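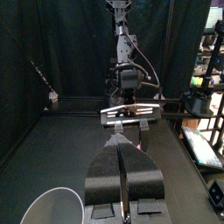
白碗和桌子

2022年4月23日

上周把大桌子收拾了一遍，顺便把家里的碗也理了。本来只打算写几句记一下哪样东西放到哪里去了，免得过两个月自己找不到，写着写着就长了。以前写过一篇收拾厨房吊柜的，有人留言问我后来有没有保持住。没有。吊柜上层现在又塞满了，下层还行。

先说桌子。这张桌子是搬家那年在Losholm买的，当时看中它够大，靠墙放，两个人面对面坐也不挤。店员说可以送货上楼，结果送到楼下就走了，我和弟弟两个人抬上来的，中间在楼梯拐角卡了很久，最后把桌腿拆掉才过去。桌腿装回去以后有一条总是差一点，垫了一块折起来的硬纸板，到现在还垫着。每次拖地纸板都会湿，湿了就换一块。快递盒子很多，不缺纸板。

桌子太大有一个问题，什么都能往上放。信件、药盒、没拆的快递、拆了一半的快递、剪刀、充电线、橘子。吃饭的时候往里推一推，吃完再推回来。推到后来，真正能用的只剩靠外面的一条。我妈来过一次，看了一眼，坐到沙发上吃的饭，也没说什么。

白碗一直放在桌上。最早是盛水果的，后来水果放在窗台上了，碗就空出来，开始装零碎。钥匙，硬币，笔帽，橡皮筋，超市的小票，不知道从什么东西上掉下来的螺丝。有一阵子里面还有一颗牙，是外甥换下来的，他妈妈让我先收着，我就顺手放进去了，后来她来拿，我翻了半天才翻到。从那以后我觉得这个碗应该管一管。

碗里倒出来的东西

收拾桌子我习惯先从小的开始。道理上应该先搬大件，可是大件搬起来要想往哪里放，一想就不想干了。小东西不用想，倒出来一样一样看就行。

我在桌上铺了一张旧报纸，把碗倒扣过来。倒出来一大摊，比我以为的多。先把硬币捡走，放进存钱的铁罐。数了一下，30块钱整，这个数字太整齐，我又数了一遍，还是30。铁罐里的钱我平时不动，过年的时候拿去银行换。去年去换，柜台的人让我先按面值分好再来，我在大厅椅子上分了半天。今年打算在家里先分。

然后是钥匙。有家里大门的备用钥匙，有自行车锁的，自行车前年已经送人了，锁也一起送了，钥匙忘了给。我给那位朋友发消息，他说锁早就剪掉换了新的。那就扔了。还有一把小的，扁扁的，试了抽屉、行李箱、信箱，都不是。我把它单独装进一个小信封，写上“不知道”，放在抽屉里。家里这样的信封已经有几个了，有一个上面写的是“可能是旧空调的”。

橡皮筋大部分老化了，一拉就断。还能用的套在门把手上，这是从我外婆那里学来的习惯。她家厨房的门把手上永远有一圈橡皮筋，买菜捆葱的，捆外卖盒子的，颜色不一样。我小时候喜欢拿来弹苍蝇，从来没弹中过。

小票全部扔掉，扔之前看了看有没有还在保修期里的东西。有一张是电水壶的，字已经淡得看不见了。热敏纸放久了都这样，后来买电器我会当天拍一张，存在手机的一个相册里。相册名字叫“票”，里面也混进了一些菜谱。

笔帽没有找到对应的笔。笔在笔筒里，都没有帽子，照理说能配上，可是一个都配不上。我试了很久。

剩下的是螺丝、纽扣、别针和一小截蜡烛。纽扣归到针线盒，螺丝归到工具箱，别针也归到针线盒。蜡烛留着，抽屉拉起来涩的时候可以在滑轨上擦一擦，很管用。

洗碗这件事

倒空以后碗底有一层灰，还有点黏，大概是以前放过糖。用温水泡了一会儿，拿洗碗布擦，大部分就下来了。碗沿外侧有一圈不知道什么时候蹭上去的印子，用小苏打调成糊，手指蘸着慢慢擦。

我试过很多去印子的办法，说一下哪些还可以。

小苏打糊，慢，不太伤东西。要有耐心，擦完冲干净，不然干了会有一层白粉。

牙膏，效果和小苏打差不多，味道大。我有一支味道不喜欢的牙膏专门拿来擦东西，擦水龙头最好用。

柠檬皮，擦茶渍可以，擦金属划痕没有用。

Prarimano的清洁膏，朋友推荐的，一小罐用了很久。它的优点是不用使劲，缺点是罐子盖子拧不紧，放倒就会漏，我漏过一次，水槽下面的柜子擦了半天。现在外面套一个塑料袋立着放。

钢丝球我不用在碗上了。以前有一个深蓝色的盘子，煎完鱼粘了东西，我图快用钢丝球擦，擦完釉面上一片细细的痕迹，放酱油会渗颜色。那个盘子后来垫花盆了。

洗好的碗倒扣在沥水架上。我家的沥水架很小，大一点的东西放上去就占掉半个，所以一般是洗一批、擦干、收掉，再洗下一批。擦碗的布要两块轮着用，一块很快就湿透了。

顺便把其他的碗也理了

既然手已经湿了，就把碗柜也打开了。这种事情我常常这样，本来只干一样，干着干着变成三样，最后哪一样都拖到晚上。

碗柜里最多的是饭碗。成套的那批是结婚的朋友送的回礼，上面有一圈细边，碰掉了一些。家里平时吃饭的人不多，拿来拿去总是最上面的那几个，下面的常年不动，拿出来的时候碗底粘在一起，要转一下才分得开。我把它们全部洗了，留下4个，其余的用报纸一个一个包好，放进纸箱，准备给表妹。她刚租了房子，什么都没有，前几天还在用饭盒盖喝汤。

包碗的方法写一下。报纸摊开，碗放在中间，四个角往碗里面折，塞实，再包下一个，叠上去。箱底先垫一层揉成团的纸，四周的缝隙也塞纸团，摇一摇没有响声就可以了。盘子要竖着放，像书一样插着，平着叠反而容易裂。这是以前搬家公司的师傅教的，他看见我把盘子平着摞了一箱，很久没有说话，然后全部拿出来重新装了一遍。我在旁边给他递报纸。

汤碗留了两个大的。一个是在Vidal的清仓柜台买的，碗底有一点歪，放在平的桌子上转一下会轻轻地晃。因为歪才便宜。刚买回来的时候我用它盛满汤端上桌，晃出来过，后来只盛八分满就没事。另一个是我爸的，他退休前单位食堂发的，很厚，很重，掉在地上过一次，地砖裂了，碗没有事。

还有一些小碟子，装酱油和醋的。我一直觉得小碟子不嫌多，洗的时候又觉得太多了。这次分了一下，形状相同的摞在一起，不同的放进一只抽屉，垫一张厨房纸。抽屉开关的时候它们会滑，所以又在前面横了一根擀面杖挡着。擀面杖本来没有固定的地方，这样也算有了。

缺口的碗怎么办，我一直没有想好。按外婆的说法缺口的碗不能用，不吉利，也容易割嘴。扔又舍不得。这次挑出来三个，缺口小的那个用细砂纸蘸水磨了磨，磨到手指摸上去不刮，拿到阳台上放肥皂。另外两个缺得厉害，用厚报纸包好，贴上胶带，外面写了“碎瓷”，放到楼下垃圾房。写字是给收垃圾的阿姨看的，她以前跟我说过有人直接把玻璃扔在袋子里，把她的手套划破了。

桌面怎么擦

再说回桌子。把桌上的东西都搬到沙发和地上以后，我才看到原来有那么多圈圈，都是杯子留下的。有些一擦就掉，有些要用热毛巾敷一会儿。

我的顺序是先干擦，再湿擦，最后再干擦。干擦是为了把灰和碎屑扫走，不然一沾水就变成泥，越擦越花。碎屑用一张硬卡片往桌沿刮，下面拿簸箕接着，比用手掌扫干净。湿擦的布拧到不滴水，从里往外，一道压着一道，像拖地那样。角落和贴墙的那一条容易漏，要把桌子往外拉一点。拉的时候那块硬纸板会掉出来，擦完要记得垫回去。我忘了一次，晚上写字的时候桌子一直点头。

胶印最麻烦。我有撕快递单的习惯，撕完顺手粘在桌边上，过几天再揭，就留下一块黑的。食用油滴一点在胶印上，等一会儿，用纸擦，黑的就下来了，再用洗洁精水把油擦掉。风油精也可以，就是整个房间都是那个味道，开了窗到晚上还有。Lok-yiu Huang在上一篇下面留言说她用橡皮，我试了，小块的可以，大块的擦到手酸，橡皮屑掉一地。她的橡皮可能比我的好。

桌子底面我也擦了。平时没有人看，但是坐下来的时候膝盖会碰到，有一次我穿深色裤子站起来，膝盖上一块灰。钻到桌子下面才发现有一块口香糖，已经硬得像石头，我家没有人吃口香糖，所以应该是从店里带回来的，这么多年都在那里。用旧的公交卡铲掉了。

擦完以后开窗晾了一会儿，那天风不小，干得很快。等桌面干透再往上放东西，这一点我以前不在意，有一次湿着就把一本书放上去了，封底粘在桌上，揭下来少了一块字。那是图书馆的书，我赔了钱，书还给了我，现在还在书架上。

什么可以回到桌上

擦干净的桌子谁都舍不得往上放东西，我大概能舍不得两天。这次想认真一点，就拿了一张纸，把地上和沙发上的东西看一遍，一件一件问它平时是在哪里用的。在桌上用的留下，不在桌上用的去别的地方。

药盒去了厨房。我吃药都是饭后，在厨房倒水，放在水壶旁边最顺手。过期的挑出来了，有一盒感冒药过期很久，我感冒的时候还找过它，没找到，又买了一盒新的，两盒现在碰面了。

充电线挂在门后面的挂钩上，用理线扣扎好。理线扣没有那么多，就用面包袋上的那种小夹子，效果一样。每根线上贴一小条胶布，写它是哪个东西的。有一根黑色的，写的是“相机”，可是相机已经坏了，线还是好的，我想了想没有扔。

信件按来的单位分开，水电的放一起，银行的放一起，广告直接放进废纸袋。其中有一封是去年11月寄来的，物业通知停水，当然早就停过了，我记得那天我没有接水，去楼下便利店买的矿泉水洗脸。

剪刀、胶带和笔都去了笔筒和抽屉。笔筒本来是一个罐头，外面包了一层布，布已经脏了，拆下来洗，没有洗干净，就不包了，直接用罐头。罐口有点利，贴了一圈胶布。没有帽子的笔试写了一遍，写不出来的扔了。扔掉的比留下的多。

橘子吃了。

针线盒一开始想放桌上，我缝东西确实在桌上缝，灯近，看得清。后来想一年也缝不了几次，还是放到柜子里。缝的时候再拿，走几步路。

白碗算是留在桌上的。它放在靠外面的角上，坐下来左手一伸就能碰到。我给它定了一个规矩，里面只放当天从口袋里掏出来的东西，晚上睡觉前倒空，钥匙挂钥匙钩，硬币进铁罐，小票看一眼扔掉。试了几天，有两天忘了，第二天早上补倒的。总体上比以前强，至少出门找钥匙的时候不用整个碗倒在桌上翻。

关于这只碗多说两句

有人可能会问为什么不买一个收纳盒。我买过，在Drirnus买的，有格子，有盖子，看着很整齐。用了一个月，格子太小，钥匙串放不进去，放进去盖子盖不上，盖上了打开又嫌麻烦，最后东西都放在盒子盖上面。后来那个盒子给了楼上的小孩装贴纸，她很喜欢，还在每个格子里写了名字。

碗的好处是口大，手伸进去就能拿，圆的，没有角落，不积灰，脏了整个拿去洗。坏处是深一点的话小东西会沉到底，所以不能装太满。我量过家里几个碗的口径，16厘米左右的我嫌小，不对，说准确一点，16厘米那个我嫌小，抓一把钥匙手背会碰到碗沿，后来那个拿去泡豆子了。白的这只大一些，顺手。

它以前在厨房待过很长时间，和面、拌馅、打蛋都用过。我妈说打蛋的碗不应该再拿去装硬币，硬币脏。她说得有道理，所以现在它就不回厨房了，我另外找了一个来打蛋。换了碗以后打蛋的声音不一样，有几天很不习惯，总觉得没有打匀。

颜色我也想过。白的东西容易显脏，但是显脏才会去洗。以前用过一个深棕色的木碗装零钱，看上去一直很干净，有一天翻过来一看，底下长了毛。那个木碗是旅行时买的，店主说要定期上油，我一次也没有上过。现在想想也怪可惜的。

干活的那天吃了什么

收拾东西的日子不想做饭，厨房又全是湿碗，连放砧板的地方都没有。中午吃的是冷冻馄饨，水里加了一点紫菜和虾皮，出锅前滴两滴香油。碗是现洗现用的，从沥水架上拿下来，吃完又洗了一遍，等于那只碗一天洗了两次。

晚上把剩饭炒了。鸡蛋，葱，一根切碎的广东香肠，盐少放，香肠本身是咸的。隔夜饭从冰箱拿出来先用手捏散，手上沾点水就不粘。先炒蛋，盛出来，再炒香肠出油，下饭，最后把蛋倒回去。葱分两次，一半和香肠一起下去，一半关火以后撒。如果只有一种葱，那就葱白先下，葱叶后撒。

坐在大桌子边上吃的，很久没有这样把两只胳膊都放在桌上吃饭了。以前总要缩着，怕碰倒什么。吃到一半想拿纸巾，发现纸巾被我收到不知道哪里去了，找了一圈，在装信件的袋子里。纸巾后来放回桌上了，这个确实是在桌上用的，分的时候漏了。

还没做完的

给表妹的那箱碗还在门口。她说周末来拿，后来又说下周。箱子挺沉，我不想搬来搬去，就从上面跨过去。

桌腿还是要修一下。我想买那种可以拧高低的脚垫，看了几种，尺寸拿不准，得先把桌子翻过来量一下螺丝孔，一个人翻不了，要等弟弟来。他上次来是吃饭，吃完就走了，忘了跟他说。

阳台上那个放肥皂的碗积水，肥皂底下泡软了，我在里面垫了几根剪短的吸管，好一些。准备再找一块丝瓜络试试，菜场门口卖丝瓜络的大爷最近没有来。

写着“不知道”的那把小钥匙，昨天晚上想起来，可能是外婆留下来的那个木匣子的。匣子在我妈那里，下次过去带上试一下。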